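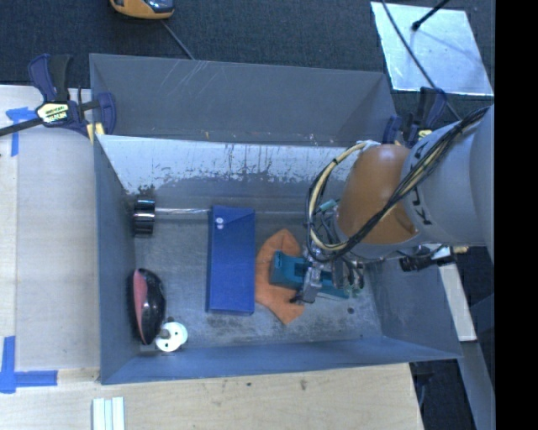 Murnville bypass, resurfacing notes

7 October 2024

The northbound lane between the Moulin turnoff and the river bridge is open again. I drove it twice this morning, once at the posted limit and once slower to look at the joints.

The old surface was milled off and replaced with a stone-rich asphalt. The contractor, Kernuritz, laid it in sections of 500 meters, with a cold joint at the end of each. Most are hard to feel from the driver's seat. The one near marker 166 is not -- there is a clear bump, and trucks brake for it.

Drainage is better than it was in April. The shoulder now falls away from the lane, and the two blocked inlets below the cut have been rebuilt with wider grates. I have not seen them in heavy rain yet.

Lutz Seidel wrote to ask about the southbound side. The county notice lists it as 12 nights of work, lane closures only, with traffic sent over Route 557 when the bridge deck is done. No start date is given. The temporary signs are already stacked at the Bokura rest area, face down.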